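The man who keeps the shirts

Brornach has a basketball club, and the club has 372 shirts. I know the number because Hakim Lumbantobing told me it before I had even taken off my coat. He has been the kit manager for 19 seasons, and he writes every shirt in a green notebook: the size, the number on the back, the year it was bought, and each time it was repaired.

We met in the small kitchen behind the gym at seven in the morning. It is the only hour, he says, when the telephone leaves him in peace. He made tea and put the notebook on the table between us, and for most of the conversation he kept one hand on it.

He did not plan to do this work. His daughter played for the under-twelves, and one evening the coach asked the parents if somebody could take the bag of shirts home and wash it. "I said yes, because I was standing nearest to the bag," he told me. "I thought it was for one week. My daughter is now a dentist in Stullov, and I am still washing."

In the first month he made the mistake that everybody makes. He washed red and white together in hot water, and the whole team played the next match in pink. The parents were polite. The children were not. After that he began to read labels, and then to ask questions, and in the end he went for two days to visit a commercial laundry in Sillammont, where a cousin of his wife worked in the office.

"They let me stand and watch," he said. "I learned more there than in my first three years. The first thing is cold water. The second thing is that you turn the shirt inside out, always, so the letters do not rub. And you must not put too much in the drum. People want to finish quickly, so they fill it to the top, and then the shirts come out as dirty as they went in, only wet." 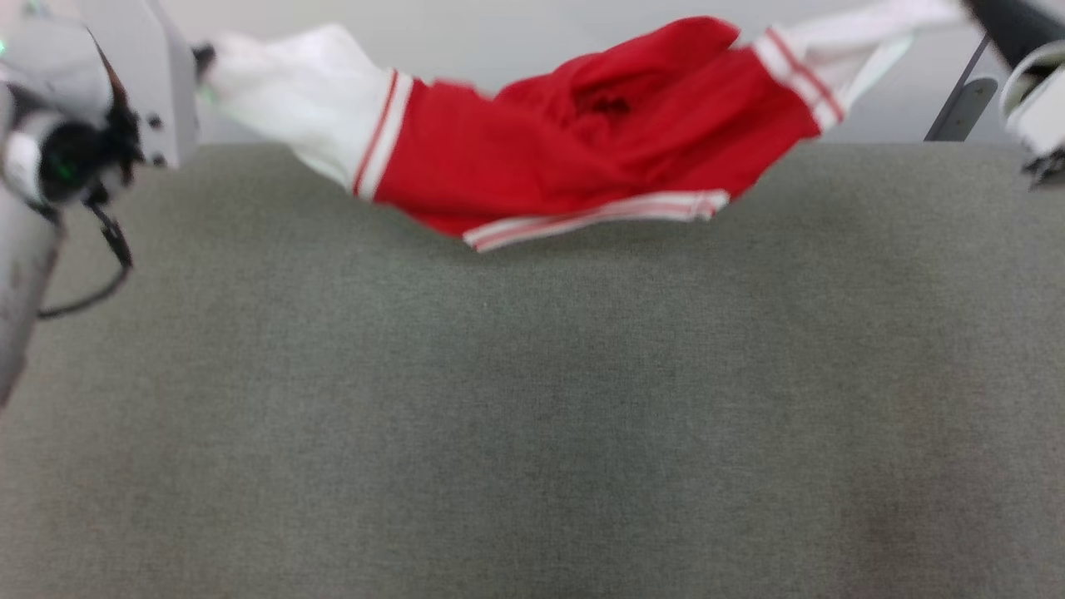
Volume 14, Issue 3

I asked him what breaks first on a basketball shirt. I expected him to say the numbers, but he shook his head.

"The edges," he said. "The neck, and the place where the arm goes through. Every player pulls there. They are nervous, they pull. They miss a shot, they pull the collar up and bite it. I have seen grown men bite it. The stitches become loose in one small place, and if you repair it that evening it takes ten minutes. If you wait until the end of the season, you need a new shirt."

He repairs by hand, with a thread a little thicker than the original. His sewing machine, an old one from his mother, is used only for hems. He showed me a page in the notebook for a shirt with the number 8, bought long ago and repaired eleven times. It was worn last June by a boy whose older brother had worn it before him. Hakim seemed pleased about this, although he did not say so.

Money is a subject he speaks about without being asked. A new set for one team costs the club 2,000, and there are six teams. Before his time, the club bought new sets every second year. Now a set lasts five years, sometimes six. The club gives him 500 for a season, and from this he pays for detergent, thread, new elastic and the occasional lunch for whoever helps him carry.

"Once the chairman said to me, Hakim, you saved us 2,000 this year, what do you want for it? I said I want a second drying line." He laughed. "I got it after fourteen months."

The drying line is important because he does not allow a tumble dryer. Heat is bad for the printed letters. They become hard, then they crack, and a cracked letter cannot be saved, he says. I mentioned that my own son's shirt goes in the dryer every week. He looked at me with real sadness and asked which club.

On folding he has strong opinions also. He folds the sides toward the middle, then from the bottom up, so that the number is on top and the player finds his shirt without digging through the bag. He does not iron. Between seasons the shirts are kept in paper boxes, never in plastic, in a cupboard on the upper floor that has a window.

"Plastic keeps the water inside," he explained. "Even when you think the shirt is dry, there is a little water. You open the box in autumn and you smell it. Mwakalinga had this problem, the club across the river. They lost a full set. I was sorry for them, even though we play against them."

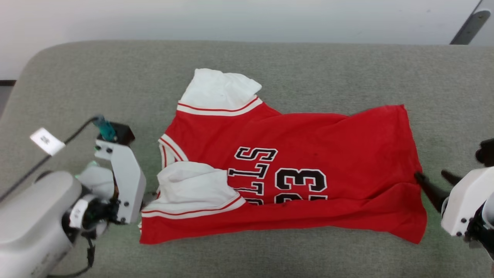 "I will stop when the notebook is full"

There are still some pages left in the green notebook, and it is the fourth one. The first three are in a drawer at home. His wife would like that drawer for something else.

I asked if anyone is learning the work from him. There is a girl from the under-sixteens, he said, who comes to help after training and who sews better than he does. She has changed the way he writes the repairs - she puts the date first, and he now does the same. He has also tried to teach some of the coaches, with less success. They put the shirts in the bag in a ball, socks included, and leave it in the car.

Does he watch the games? He does, from the end of the bench, but he admits that he does not always follow the score. "I look at who is pulling the collar," he said. "Then I know what I have to do in the evening."

By then it was almost eight. The first bag of the day was waiting at the door, and he asked me if I could take the other handle.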